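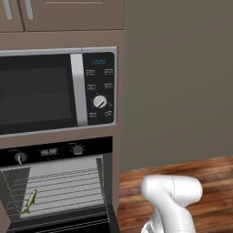

Plundurico: a folder of bread notes

August, by Nele Weidemann

Hello! If you've opened this file first, well done, most people go straight for the spreadsheet and then write to me asking what "st" means. (It means stodgy.)

Plundurico is my collection of home baking notes, typed up from a pile of notebooks and the backs of a fair few envelopes. It holds 403 bakes, nearly all of them bread, with a few buns and one very sad panettone that I've left in out of stubbornness. Petrică Toma typed the second half and fixed my spelling of "poolish" everywhere, for which I'm grateful – I'd had it three different ways.

## What's in the folder

- bakes.csv – one row per bake
- flours.csv – the flours and where I bought them
- notes/ – the longer rambles, one text file each
- old/ – earlier versions, please ignore

## The columns

`flour` is the name on the bag. Most of it is Stoica strong white from the mill shop, and later on you'll see a lot of Pratosell wholemeal, which I like a great deal more than my family does.

`water` is in grams. All the recipes are scaled to 1,000 g of flour so you can compare them, even when I only made a small loaf. Please don't read that as me baking giant loaves every morning!

`rise` is hours on the worktop. If the dough spent the night in the fridge there's an "f" after the number.

`oven` is what the dial said. I had 2 ovens over the years these notes cover and the old one ran hot, so there's an `oven_id` column as well, A or B. Don't mix them up if you're looking at crust.

`score` goes from one to six, and it's mine alone. A 6 means I'd serve it to my mother-in-law. Petrică thinks I mark rye too harshly and he may be right, so there's a `score_pt` column for the loaves he got to taste.

## Things that are a bit wrong

The early rows have no salt written down. I did use salt, I just didn't think to note it, so blank means unknown and please don't fill it in with zero. Room temperature is patchy too, especially in the winter ones, when I'd moved the thermometer to the greenhouse and forgot to bring it back in.

Two of the Nakon starter bakes have the same date and nearly the same notes. They were separate loaves, so leave both in.

## Using it

Do what you like with it – share it, chart it, bake from it. A mention would be lovely. If you find a mistake, send me the row number and what you think it should say, and I'll look it up in the notebook.

Related
- Nakon starter diary
- Pratosell wholemeal, six ways
- Petrică's rye notes
- Tin sizes and what fits in them

Last updated: August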